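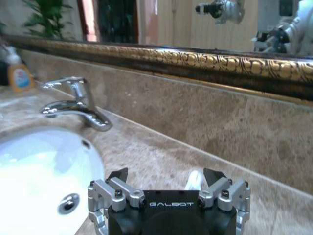 How to track down a gripper that stops short of closing

If your parallel gripper says "closed" while there's still a gap you could slide a coin through, don't swap the motor yet. I did, and it was a waste of a Saturday. Ours started doing this in March on bathroom jobs, dropping small stuff near the sink, and it took me way too long to work out why. So here's the order I'd do it in now!

First, hit the e-stop and cut power to the arm. I mean it. Those linkages will pinch you hard, and a gripper that's confused about its own position can move the second it gets power back (Trevor Gagnon has the blood blister to prove it).

Next, with the power off, work the fingers open and shut by hand. Ours will backdrive if you're slow about it, but check your manual before you lean on yours. You're feeling for a spot where it gets gritty or stops dead. If one side drags, look at the pivots on that side. Soap film loves to get in there and dry to a kind of glue. A damp cloth, then a dry one, then work it again.

Now check the joint screws with a hex key. I found 2 that had backed out just enough to catch on the neighboring link, and that was most of my problem right there. Snug them up, don't crank on them, and put a paint mark across each head so you can see later if it has moved.

Power up, stand clear, and re-home with nothing between the fingertips. Our controller (a Jeltden) counts from 1000 at fully closed to 2000 at fully open. Before the cleanup, ours was stopping up to 200 counts early and calling it good. If yours still stops short after homing, look at the force limit. Rukhsana Magsi found ours set so low that a sticky pivot felt like a grabbed object, and the software happily carried on with empty fingers.

Last thing: run it slowly with something soft, like a folded washcloth, before you let it anywhere near glass. I do ten grabs in a row, and if it misses even one I go back to the screws.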